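# How Do You Plan for a Robot? Start With a List

Plenty of people would like a robot that can fold a towel or pass them a drink. Before a robot can do jobs like that, someone has to buy the right equipment, and that takes planning. It works a lot like saving up for a bike, only the list is longer.

## First, decide on the job

Seon-mi Oh plans the spending for a small project called Provby. The people in it want to teach a robot to work with everyday things on a table. Her first question is always the same: "What will the robot have to do?"

A robot that only pushes boxes doesn't need fingers. A robot that handles cloth does need something to grip with, and it has to learn from people who are good at it already. So people wear special tools on their hands while they work. The tools record how the hands move, and the robot learns from the recordings.

Cloth is a hard thing to learn. It bends, slips and bunches up. The striped cloth has stripes that change direction at every fold, and a thumb with a black sensor on top is pressed right against it.

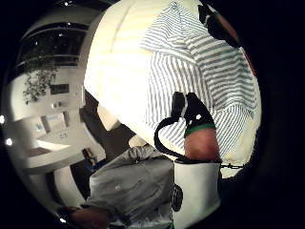 ## Next, write down everything

The main machine is the easy part to remember. The small parts are easy to forget. Seon-mi's list for Provby had these on it:

- a glove or hand tool that tracks movement
- cables, plus spare cables
- straps to hold things in place
- a table and a plain tablecloth
- things to practice with, such as bottles and cloths

Some of these cost almost nothing. A cloth can come from a kitchen drawer. Other things cost a lot, and they may take weeks to arrive.

Printed markers go on the list too. A marker is a board with a pattern of black squares. A camera can spot the pattern easily, and a computer uses it to work out where the hand is. The white board on the back of the black glove is one of these, and the glove's fingers are pointing at a bottle with a blue cap.

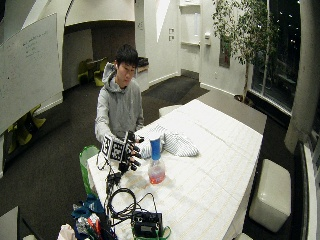 Markers can be printed on paper, so they are cheap to replace. Gloves are not. That is why Seon-mi writes "how much to fix?" next to every item as well as "how much to buy?"

## Then add it up

The whole budget for the first part of Provby was $3929. Seon-mi set aside $1000 for repairs and $300 for small things like tape and straps. That left $2629 for the main equipment.

Her coworker Valentin Fuchs wanted to spend the repair money on a second glove. They talked it over and decided to wait until June - by then they would know how often things broke.

## Try it yourself

Pick a job you would like a robot to do at home. Write down 4 things you would need to buy, then put a price next to each one. Ask an adult to help you look up the prices. Don't forget the cables.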